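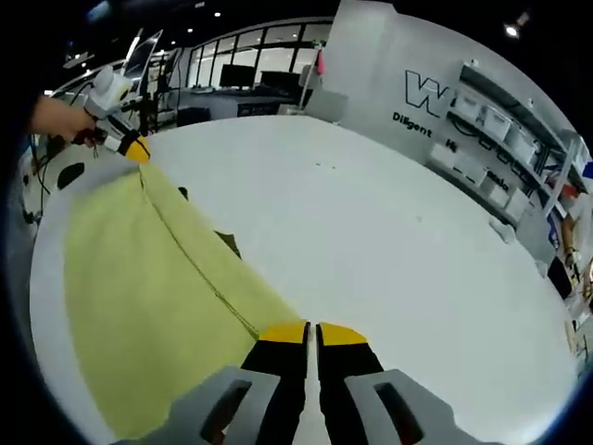 Can a handheld steamer replace an iron?

For T-shirts, knitwear and anything floppy, it can. For a cotton shirt that has to look as though you meant it, keep the iron.

The Brovau steamer costs £56 and promises to free you from the ironing board. I have wanted to be free of mine for years. It squeals when opened and has twice tried to take a finger. So I was a willing customer, and I've tried to bear that in mind. 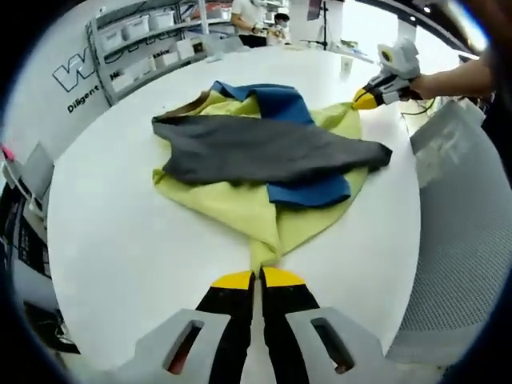

Words by Halima Fashola
Home & Laundry
January 26, 2022

First, the good news. It heats up before you've finished choosing what to wear, and it is light enough to use with the arm you don't write with. The water tank clicks in with a proper click. There are 2 settings, marked with one drop and three drops, and I have no idea what became of the two-drop setting. The manual doesn't mention it.

On a viscose dress it was a joy. You hang the thing on a door, wave the steamer at it and the creases slide out as if embarrassed. A wool jumper came up fluffy and smelling faintly of sheep. Curtains, which I had never in my life de-creased, took most of an afternoon and looked so good that the rest of the room now needs painting.

Our house was built in 1698 and doesn't own a straight door, so the dress kept swinging away from me. A modern flat will do better.

Then I tried a work shirt. The body was passable. The collar curled up at the points like old toast, and the placket kept its ripples however hard I pulled. Brovau supplies a padded mitt for this sort of thing, and wearing it I looked ready to take a casserole out. It helped the cuffs a little. My husband wore the shirt to Kerkstead and back under a jumper, and declined to comment.

Linen trousers were worse. I emptied a full tank on them and ended up with damp linen trousers.

The tank lasts 9 minutes on the high setting, which is a shirt and a half. Refilling means unplugging, waiting for it to stop hissing, and carrying it to the sink. The cable is generous. The on switch sits exactly where your thumb wants to rest, so expect to turn it off by accident now and then.

I borrowed the Riviere from Talha Kazmi to compare. It costs more, holds more water and weighs as much as a kettle, because it more or less is one. It did the collar better. My wrist gave out before the second sleeve, and Talha can have it back.

Limescale is the other thing. We have hard water, and by November the Brovau had begun to spit white flecks on anything navy. A rinse with descaler cured it for a while. Use filtered water if you can be bothered.

Buy it if you own more dresses than shirts. I'm keeping mine on the hook behind the bedroom door, and the board stays under the stairs, squealing.

Verdict: three stars. Good on soft things, hopeless on linen, silly mitt.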